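Greltovine open day: progress report to the Plurkis fund
Nov 24, 2024

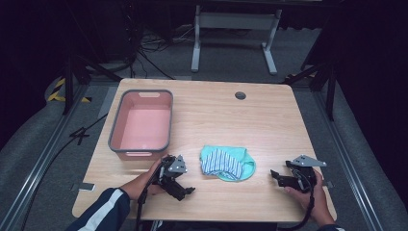
Sharada Murthy wanted to know before we opened the doors whether visitors would sit through folding at all, or whether they'd all drift off towards the coffee, and she said if we couldn't hold a room with a bit of cloth then we ought to rethink the spring demonstration now while there's still money to rethink it with. Fair enough! So this report is mostly my answer to her, with the spending at the end.

We had 126 people through in the afternoon, which is more than the building likes. I'd planned on taking them in small groups, ten minutes at the table and then on to the talk, and that lasted until the second group, who wouldn't leave. After that I gave up on the timetable and let people come and go (the talk started late, sorry, Josée).

For anyone on the panel who hasn't been out to see us yet: the work at the moment is laundry. A person holds a gripper in each hand and handles the cloth with those, so that what gets recorded is something a robot with the same sort of gripper could have a go at later. You have to do it with the jaws. No sneaky fingers. Everybody thinks this will be easy and then they try to pick up a single layer of something thin, and off comes the whole lot or nothing at all.

Visitors loved having a turn. I'd put down two sets of grippers for the day and we really needed more, or else a firmer person than me on the queue. The grippers are plugged in, so you're working with a cable hanging off each hand, and the shorter visitors found the reach to the far side of the table a stretch. I've asked Morkix what a lower table would cost. The basket caused trouble too, as people kept wanting to put things into it from the side they were standing on and then couldn't get the gripper over the rim at a sensible angle. We swapped ends halfway through and it went better.

The questions were good ones. Lots of people asked why we don't just have a machine that folds, like the big ones hotels send their sheets to, and I said those are lovely if everything you own is a sheet. A retired tailor told me our way of finding the edge was all wrong and showed me hers, pinch and let it drop, then catch the corner. I've written it up and we're going to try it properly in the next block of sessions. A few people wanted to know about jobs, and I don't think I answered that very well. I'd like some help with it before spring, please, perhaps half an hour with Josée Thibodeau, who handled the same question far better in her talk.

As for where we are against the plan, we promised you 2,000 recorded folds by the end of November and we'll get there, with 300 still to do as I write. None of the open day turns count towards that. They were for fun, and most of them ended with the cloth in a heap. Striped cloth is still slower going than plain and I haven't got to the bottom of why. The Jafarzadeh room has been fine apart from the lights, which trip if the kettle is on next door.

On the money, the open day came in under what you gave us for it, mostly down to the caterers charging for fewer people than turned up. I'd like to move what's left to a second day in spring, with proper booking this time and a longer slot for each group. Could you let me know if that needs a form? I've still got the old one but it has the previous fund name at the top.

Full accounts and the session log are in the shared folder. I'll send the next update once the last 300 are in.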